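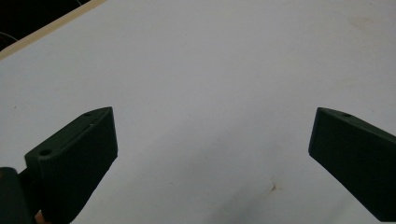
1/ Notes from the Prundell robotics club, 15 April 2018

I said I'd post about the spring project whether or not I believed in it. I mostly don't, yet. But the students asked me to write it down as we go, so.

2/ The goal: pick up a thin washer from a flat white tabletop, carry it over, drop it in a cup. Lesego Mtshali's team wants to show it at Stodstead. I've heard "it's nearly there" since February.

3/ The gripper is two dark green printed fingers, chunky ones, held by hand for now. You steer it yourself and record the run. My complaint is that a person is doing all the clever parts.

4/ Sorcha Forsyth's reply, which I'm quoting with permission: "You wanted us to skip the arm until we knew the fingers were any good." I did say that. I stand by it, grudgingly.

5/ Runs logged so far: 352. Runs they call a success: 279. I asked what counts as a success and got 2 different answers from the same bench.

6/ One answer was "washer in the cup." The other was "washer left the table." Those are not the same thing and I'd like the number redone before anyone puts it on a poster.

7/ Block-shaped tips are great for a foam cube. For something thin lying flat? I watched Osvaldo Guerra chase one washer across the table for most of a minute — that run was logged too, I checked.

8/ Aleksandra Baran wants to file the tips down to a wedge. Rosalba Marchetti wants rubber pads. I want them to try one change at a time and write down which. We've had this talk before.

9/ Also, please wipe the table before recording. There's a rusty brown smudge on it and plenty of lighter ones, and if you plan to find small parts by camera later, you don't want to be teaching it stains.

10/ Someone asked if we'd just buy the Bassi gripper kit. No. Nine students, one kit, and they'd learn how to open a box.

11/ To be fair to them: the fingers open and close evenly, the prints haven't cracked, and Osvaldo's mounting holes lined up on the second try. I expected worse.

12/ The team has named the thing Wuvisetti. I wasn't consulted.

13/ Next session: recount the 352 with one definition, then wedge tips on one set of fingers, old tips on the other, same washers for both. If the wedge wins I'll say so in this thread. Bring your own calipers, the club pair is missing again.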